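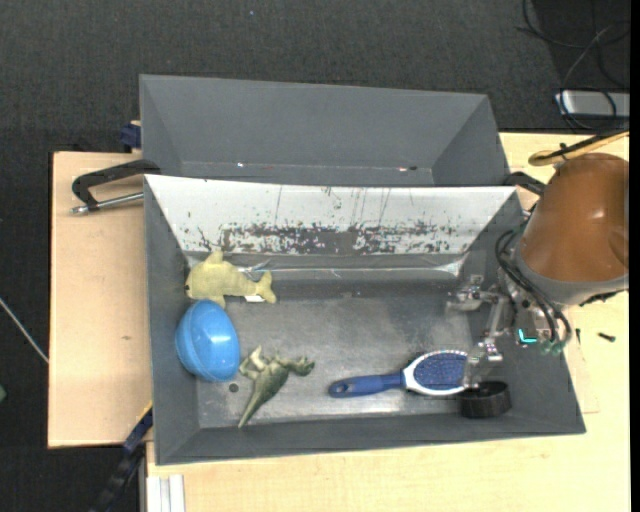

Fig. 1. Mixed household items in the grey bin, with the plush dolphin at upper left and the hairbrush right of centre.

3. What we sorted, and whether it told us anything

The Skudley brief asked us to test whether a shared bin makes household clutter easier to deal with. We doubted it from the start and still do. Toys and a hairbrush have little in common except that people leave them lying about, and tipping them into one container only moves the mess.

The Varero guide claims that families save up to 200 minutes a month this way. It gives no source, and we could not find one. Our own log from January has 1,360 entries, of which 1,000 are usable. The rest had no finish time, which was our fault.

Soft toys caused most of the arguments. A plush dolphin takes up far more room than a ball, yet the guide treats both as "one item". We scored bulk from 1 to 5 instead, though two of us never agreed on the dinosaur.

Sorting by room may work better. The Skodville group says it does, but they timed only themselves, so we would want to see it repeated before putting it in section 4.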